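Consejos de taller: cuando la pinza aprieta de más

Martes, 24 de junio de 2025

Apuntes rápidos después del susto con el socket. Los dejo aquí para el que venga detrás, sin orden ninguno.

Lo que pasó: el brazo Zanier bajaba a levantar la palanca de retención y perdió la referencia a mitad de camino. No paró. Siguió empujando hasta que Josefina Acuña le dio a la seta de emergencia. Resultado, 11 pines doblados y una placa para piezas. El registro daba error 233, seguimiento de posición, pero lo daba tarde.

Antes de encender
– Seta de emergencia a mano. A mano es sin levantarse de la silla, no en la otra mesa.
– Tornillos de la pinza, uno por uno con la allen. El nuestro tenía un juego mínimo en la bisagra y con eso basta para irse de sitio.
– Equipo desenchufado de la pared. Pulsar el botón de encendido un par de veces para descargar lo que quede.
– Mangas recogidas, nada de pulseras de metal. La antiestática sí, claro.

Límite de fuerza
Venía de fábrica en 20 N. Para placas es una barbaridad, lo hemos bajado a 15 y Kwesi Korletey quiere bajar más. Probar primero contra una esponja de fregar, de las amarillas: si la marca tarda en irse, es mucho. Luego contra una placa muerta. Nunca estrenar ajuste en la del cliente!!

Referencia
Repetir el cero cada vez que se toca la pinza. Cada vez. Aunque solo sea cambiar la punta. Nosotros nos lo saltamos por prisa y ahi está la placa.

Velocidad al 10 % en los últimos centímetros. Aburre, pero da tiempo a parar.
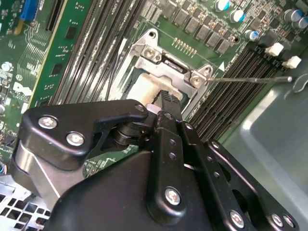 La pinza junto al socket. A los lados, los bancos de memoria: ojo también con esos.

Si ya se ha atascado
No tirar del brazo a mano con los motores activos. Seta, cortar corriente, esperar, soltar el freno y retirar hacia arriba, recto. De lado se lleva la palanca por delante y lo que pille.

Pines doblados: lupa, luz rasante y un portaminas vacío de 0,5. Poco a poco. Si alguno se parte, dejarlo, no hay apaño casero que valga. Heikki Tuominen usa una aguja de coser, yo con la aguja he roto más de los que he arreglado.

Limpieza: pera de aire. El compresor no, que mete agua y mueve los componenetes pequeños.

Pendiente: pedir punta blanda a Savolainen y pegar el aviso del cero en la tapa del armario.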